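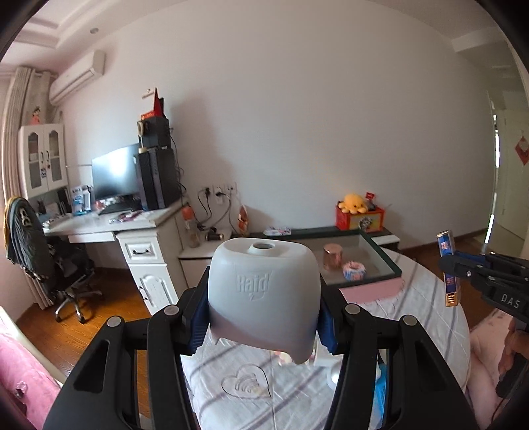

Berwyn Skyrme meinte, ich soll alles aus dem Zimmer auf das Bett legen, dann muss ich am Abend fertig sein, sonst kann ich nicht schlafen. Ich habe diesen Rat befolgt und er hat recht, aber er hat auch kein so kleines Schlafzimmer wie ich.

Aufräumen im Januar ist bei mir eine Gewohnheit geworden. Das weiße Laken mit den dünnen Streifen in Grau und Lavendel war schon auf dem Bett, und darauf kamen die kleinen Sachen, die keinen richtigen Platz haben. Zum Beispiel das durchsichtige Herz aus Acryl. Ich weiß nicht, wozu man so etwas braucht, aber wegwerfen will ich es auch nicht. Es kommt jetzt in die obere Schublade.

Schwieriger ist der weiße Behälter von Raid. Solche Mittel gehören nach meiner Meinung nicht neben das Kopfkissen, sondern in den Schrank im Flur, ganz oben und mit geschlossener Tür. Meine Tante hat sie immer neben den Putzmitteln aufbewahrt, das mache ich nun genauso.

Das niedrige Tischchen mit der Glasplatte bleibt, wo es ist. Der kupferfarbene Becher darf auch bleiben, denn ich möchte meine Stifte hineinstellen. Die rosa Decke werde ich waschen, obwohl sie sehr lange zum Trocknen braucht, und das Kissen kommt gleich mit in die Maschine.

Für die Schublade habe ich 5 kleine Schachteln von Stiltent gekauft. Zwei davon passen leider nicht hinein, ich hatte die Höhe falsch gemessen. Morgen bringe ich sie zurück und frage nach den flachen.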